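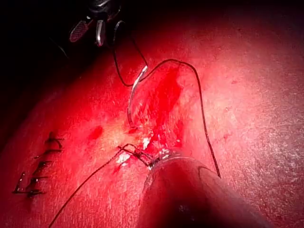 The lost art of getting better

A generation ago, people who had been through an operation were expected to do very little for a good while afterwards. Now most of us are home the same night. Haris Kos goes looking for what came in between.

7/18/20
34 comments

The bus from Skurham station stops at the bottom of a long hill, and the old convalescent home is at the top of it. The people who built Arer House presumably thought that anyone coming to stay would be brought by carriage. I walked up on a warm morning with a bag that was too heavy and had to stop twice, once at a bench and once at a garden wall, where a woman cutting back her roses asked me if I was looking for the flats.

Flats are what Arer House is now. The front is much as it was in the postcards, with a wide veranda facing south and a row of tall windows above it. The beds used to be wheeled out on to the veranda after breakfast. Patients lay there in blankets until lunch, went in, ate, and were wheeled out again until four. They did this in January as well as in June. The house rules, which are kept in a folder at the town library, say that conversation on the veranda should be "of a cheerful nature" and that letters from home should be read in the afternoon and not at night.

The usual stay was three weeks. A man who had his appendix out in the city hospital would spend up to 12 days on the ward and then come here, with his fare paid by a penny-a-week scheme at work. When he left he was given a printed card telling him when he could lift, when he could dig and when he could ride a bicycle.

I became interested in all this after a small operation of my own, a hernia repair. I was in at seven in the morning and on my own sofa by the evening with a leaflet and two boxes of tablets. I have no complaint about how I was treated. The leaflet was clear. It said I should rest for a few days and then return to normal activities "as you feel able". What I found was that I had no idea how to tell when I was able. I answered emails the next morning. On the third day I carried a box of books up the stairs, and on the fourth I could not get out of bed without rolling on to my side and swearing.

When I told friends about this, nearly all of them had a similar story. One had gone back to teaching a week after having her gallbladder out and cried in the stock cupboard. Another drove to Molora for a wedding, sat through the meal and then slept in the car while everyone else danced. They all felt that they ought to have been over it sooner.

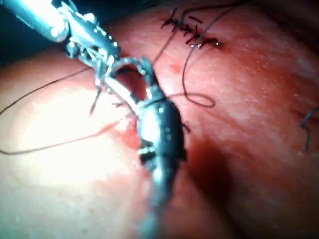 Some of the change is plainly good. Long spells in bed turned out to be bad for people. Muscles waste quickly, blood clots form in legs that are not being used, and older patients in particular can lose the knack of walking in a very short time. By the middle of the last century, doctors had begun getting people on their feet the day after an operation, and they mostly did better for it. Cuts got smaller too, and so did the scars. Anaesthetics became easier to wake up from. There was less and less reason to keep anyone in.

But a hospital bed and a convalescent bed were never the same thing, and the second kind went along with the first. Arer House took its last patients in the 1960s. The library folder has a list of the furniture sold off at the end: 34 iron bedsteads, a piano, two bath chairs, 400 assorted plates. The plates went to a boarding house on the front. The piano is down as "no offers".

The smaller scars may have played a part in what came next. A person with a long row of stitches looked like someone who had been through something, and the neighbours brought soup. If all you have to show is a few small plasters, people ask how you are once, and then they ask whether you are coming in on Thursday's rota or the one after. I did this myself to a colleague some years ago. I have since said sorry.

The body does not seem to take much notice of how small the outside marks are. Skin closes over fairly soon, but the layers under it go on knitting for weeks, and a scar keeps changing for months after that. Tiredness is harder to measure, and every leaflet I have collected gives it a line or two at most. Most say that it is normal. None of mine says what to do with a whole afternoon of it.

The older books are much better on this. I bought a home nursing manual at a shop called Popescu in Skurham, which sells secondhand books at the front and repairs umbrellas at the back. It has a full chapter on convalescence and treats it as a separate stage with its own work to be done. The patient should have one thing to look forward to each day, and it should be small. Visitors should stay 20 minutes and sit where they can be seen without turning the head. There is a page on jellies. There is a warning about the second week, when the patient "will believe himself recovered and become a trial to the household", and I read that line out to my wife, who asked if she could borrow the book.

The manual assumes, of course, that there is someone in the house with the time to do all of this, and that it will be a woman. Much of the old system ran on unpaid work by wives, mothers and daughters, and those who had no one went to places like Arer House if they were lucky and back to the factory if they weren't. It would be silly to want all of it back.

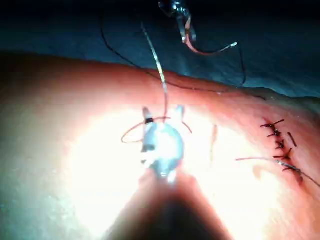 So I have been trying to work out which parts could be kept by someone with an ordinary job and an ordinary house. I asked for advice in this column in the spring and had more than 300 letters and emails, which I have now read. A good many were about pillows. Several people suggested a firm cushion to hold against your middle when you cough or laugh, and I wish I had known about it.

The most useful letters were about planning. One reader in Molora writes down everything she would normally do in a week and crosses out half before she goes into hospital. She shows the list to her sons so that they know which half is theirs. Another cooks and freezes ten dinners, labels them by the day and does not let herself swap them round. A retired postman told me he had walked the same short stretch of his own street each morning after his hip was done, as far as the second lamp post, then the third, and chalked the date on the kerb. He got as far as the church and then it rained.

Others wrote about money, and there were no tips in those letters. If you are paid by the hour, or work for yourself, three weeks on a veranda is out of the question, and three days may be too. A cleaner wrote that she had gone back to work early with her stitches in and told her supervisor that she had a stiff back. A small number of employers do now offer a staged return, with short days to begin with, and the people who had been given one wrote about it with something close to love.

On my second visit to Skurham I was let into the grounds by one of the residents, who had heard I was asking about the place. She has lived there for nine years, in what used to be the linen room and part of the corridor. The veranda is shared. There are some plant pots on it, a child's scooter and four garden chairs that don't match.

She made tea and we sat out for an hour or so. You can see the railway from up there, and beyond it the estuary, and the trains go by slowly enough to count the carriages. She told me that when she had flu last winter she dragged a mattress out to the veranda doors and slept there two afternoons running with a hat on. Her neighbours stepped round her. I asked if it had helped and she said she thought so, although she had also been taking paracetamol.

500 shares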